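Surgeon's knot

The surgeon's knot is a reef knot with one extra twist in the first half. That twist adds friction, so the first half stays put while the second is being tied. It is used by surgeons, anglers, jewelers and people who are tired of asking someone to put a finger on the parcel.

Name

How the knot got its name is disputed, mostly by anglers. Nadège Masson's history of cordage, The Lecomte Book of Small Knots, gives 3 separate origins and declines to choose among them. Sailors had plenty of names for similar knots, few of them printable.

Structure

The first half has two twists and the second has one. The second must be tied in the opposite direction to the first. Tied in the same direction, it becomes a granny knot with ambitions — bulkier than the ordinary granny and hardly more trustworthy. Slick thread usually calls for a further half knot on top.

Use in surgery

The knot can be tied with two hands, with one hand, or with instruments. In the last method the thread is wrapped around the jaws of one tool, which then grasps the loose end and draws it through the loop.

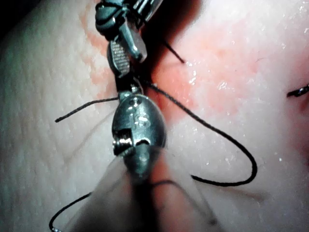
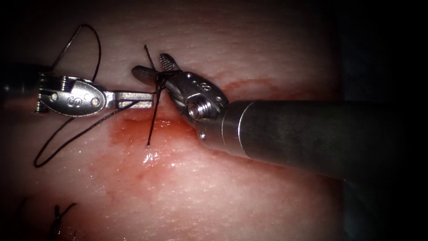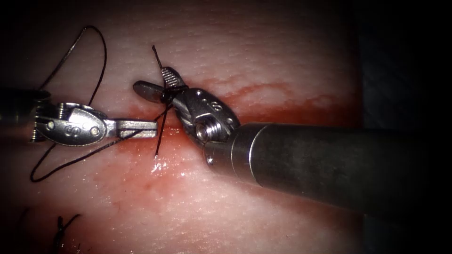
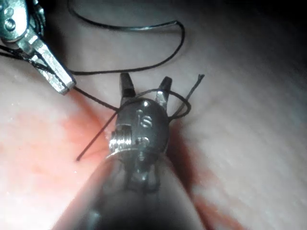 Suturing instruments over pale pink tissue.

Other uses

Anglers join two lines with a relative of the knot, also called the surgeon's knot, which has caused arguments in tackle shops ever since. Bead stringers finish elastic bracelets with it and then add glue, a fair measure of their faith in it. Faustine Hamel, in her guide for the Brendby handicraft school, recommends it for parcels and roasts, though preferably with different string.

Drawbacks

The extra twist makes the knot lopsided, and it can be very hard to untie. Most manuals suggest scissors.

See also

Granny knot
Reef knot
Square lashing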